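Flemden Evening Classes
Keeping House, Part One
Handout for Session 4: Clearing a Table and Dealing With What Comes Off It

December 2022

Welcome back, everybody, and thank you for the lively talk last time about kitchen drawers. I promised we would get to tables this week, and tables we shall have, though I'm afraid most of the evening is really going to be about trash.

A table gathers things because it's flat and it's on the way to everywhere else. Mail lands there, then a snack wrapper, then an empty vitamin bottle that somebody meant to rinse, and before long you're eating supper with your elbows tucked in. The usual mistake (I make it too!) is to start by wiping. Please don't wipe yet. Bring the trash bin to the table first and set it on the floor close to the edge, near enough that you can drop things in without taking a step.

Use both hands if you can. It feels a bit silly at first, but one hand for film and wrappers and the other for small hard items such as bottles and tubs goes a good deal faster than picking up one thing, turning, and coming back for the next.
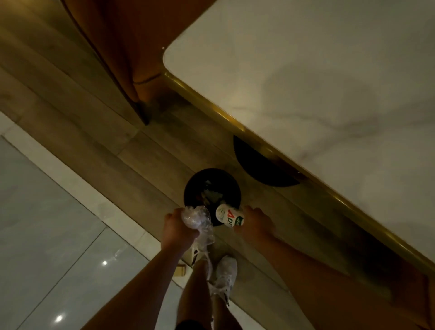
Soft plastic deserves a word of its own, as it takes up far more room than it ought to. Squeeze the air out of a bag or wrapper before you let go of it, and push it down with something heavier on top, or it will slowly puff up again and you'll think the bin is full when it's half air. Those of you who rent in the Golob buildings have the small chutes, so this matters even more for you.

Bottles are where people slow down. Check that the bottle is empty, put the cap back on, and then decide: trash or recycling? Rules differ from town to town, and the sheet from Tosedden that I passed around in May doesn't apply on our side of the river, so do look up your own. Anything that held medicine or a strong cleaner goes in a separate bag until you've read the label properly.

Only when the table is bare do we get out the cloth. Stone tops like marble want warm water and a mild soap, never vinegar or lemon, which will dull the shine. Dry it with a second cloth, working toward yourself.

For next time: clear one table at home every evening for 4 evenings and jot down what you threw away. A line or two is plenty. Bring your notes to Room 80, as the Momel room is being painted.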